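Pluvik Drain Complaints - Data Card

Version 4 of the storm drain complaint records for the town of Pluvik, covering the wards on the low side of the river, plus Dantas Street, which insists it is on the high side and floods anyway.

What is in it

One table, 2,000 rows, one row per complaint. Each row has the date received, ward, nearest cross street, the type of problem (blocked, overflowing, missing grate, smell, other) and the date the public works office closed the ticket. "Closed" means somebody closed the ticket. It makes no claims regarding the drain.

Callers' names and phone numbers have been removed. So have several remarks on the character of the road superintendent. 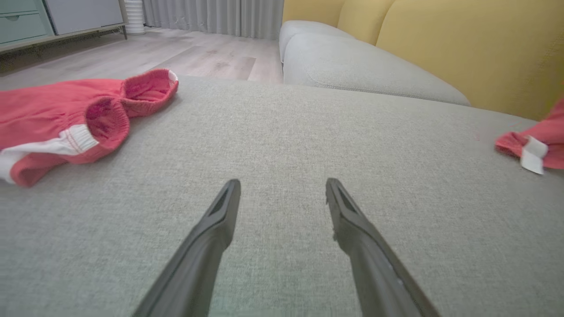
GRONODON COUNTY, Thursday, October 24, 2024 - This release replaces the July files, which had the Gevamov ward listed under two spellings and therefore made it look half as soggy as it is. If you made a map from the July files, please make it again.

Known problems

In 455 rows the closing date is blank. Some of those tickets are still open and some were closed on paper, and the table can't tell you which.

A further 26 rows give the cross street as "by the old bakery." There have been two old bakeries. We left these as they were.

Smell complaints rise sharply whenever the county newsletter mentions smells. Treat them with care.

Use

Free to copy, chart and argue with at council meetings. Please don't use it to set insurance rates or to decide which neighbor to blame - it was never detailed enough for either, though people have tried both.

Corrections go to Mirela Lacerda at the records desk. Send the row number. "The one about my street" describes most of the file.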